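Reference > Business Software > Presentation Tools > Template Libraries

Slide template library

A slide template library is a collection of ready-made presentation layouts, usually sold by subscription, that a buyer fills in with their own text and numbers. The layouts carry titles such as "five stage process" or "quarterly funnel" and are meant to be used with common presentation programs. Sellers describe them as a way to save time and look professional. The first claim has some support. The second depends a good deal on who is watching. 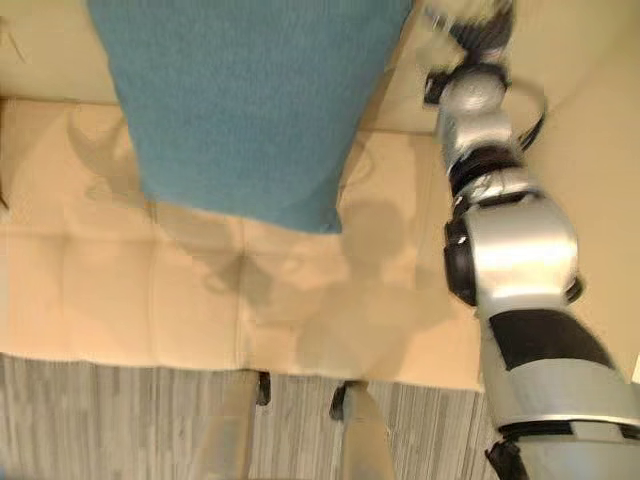
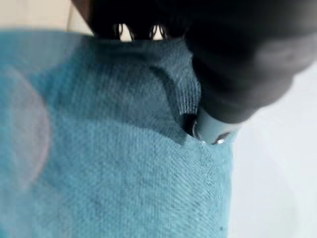
Teal-blue fabric, two views.

Contents of a typical library

Most libraries hold the same handful of diagrams in many colors. A circle divided into segments, an arrow broken into steps, a pyramid, a timeline and a set of interlocking gears will cover most of what is on offer. Each diagram is then listed again for every department that might want it, so that a single arrow can appear under sales, hiring, supply chain, data security and employee wellness.

The practice makes catalog sizes hard to interpret. Nesavham, a mid-sized seller, advertised 4,000 layouts on its front page for several years. A buyer who sorted the collection by shape instead of by title would have found far fewer distinct designs, and the company never published a figure for those. Its rival Vadley listed 2,220 layouts and made the opposite pitch, saying that every one was different. "Different" in its terms of sale included a change of color scheme.

Icons, maps and stock photographs are often counted toward the total as well. Whether a small drawing of a light bulb should count as a layout is a question the sellers have answered in their own favor.

Product descriptions

The text that goes with a template is written mainly for search engines. It tends to repeat the title, list a string of loosely related business words, and close with a promise about success or confidence. The number of stages in the diagram is normally stated. What the stages are supposed to mean is normally left out, which is fair enough, as the seller does not know.

Some descriptions are put together by software from a word list. The signs are easy to spot: articles that don't agree with the noun, a topic that shifts halfway through a sentence, and a closing line that could be attached to any product. Buyers seldom complain about this. They look at the thumbnail.

Claims of time saved

The time argument is the strongest one made for template libraries, but it is usually presented without evidence. Vadley's sales material said a finished deck could be made 3 times faster with its product than from a blank file. The material did not say who was timed, what they were making, or whether the hours spent browsing the catalog were included.

Browsing is the weak point. A person who already knows that they need a timeline can find one quickly. A person who doesn't yet know what they want to say may spend an afternoon looking at gears, and then bend the message to fit the gears. Critics of the format have argued that this second kind of use is the common one. There is little to prove them right, either, though anyone who has sat through a staff meeting may have a view.

Editing is a further cost. Layouts described as "fully editable" can contain grouped shapes, locked backgrounds or text saved as a picture. Fonts may be missing on the buyer's computer, in which case the program picks a substitute and the labels run over the edges of their boxes. Charts are sometimes drawings of charts, with no data behind them, so that changing a number does nothing to the bar beside it.

Licensing

Licenses vary and are often badly worded. A common form lets one named person use the files for any number of presentations but bars them from passing the blank layout to a coworker. In an office with a shared drive, this rule is broken almost at once. Tadberg, which sold mostly to companies, offered a group license instead and capped it at 2,000 seats. The terms did not explain what counted as a seat, and a later version of the page dropped the word.

Free libraries usually ask for a credit line on the last slide. It is often the first thing deleted.

Renewal is another source of complaint. Trial periods commonly turn into paid plans unless canceled, and the cancel button may sit several pages deep in the account settings. Files downloaded during a paid period can normally be kept, but some licenses say the right to use them ends with the subscription. It is not clear how a seller would find out.

Built-in competition

Presentation programs now include their own templates, along with tools that suggest a layout after the user types a few lines. Library owners have responded by calling their products "premium" or "expert designed." The terms have no agreed meaning. Mazandarani, a consulting firm that once ran its own paid library, closed the public version in August and kept the files for internal use. Its notice cited a change in focus. It did not mention that similar layouts could be had for free, but readers could work that out.

Automated slide writing has added another set of promises. These tools produce both the diagram and the words inside it, and so they can fill a deck without the user having decided on a point. Supporters see this as the next step for template libraries. It may be, though the output tends to have the same circles, arrows and gears.

See also: Clip art; Pitch deck; Stock photography; Infographic; Meeting

Shared 3 times | 0 comments

Contact the editors | Copyright and reuse | Back to top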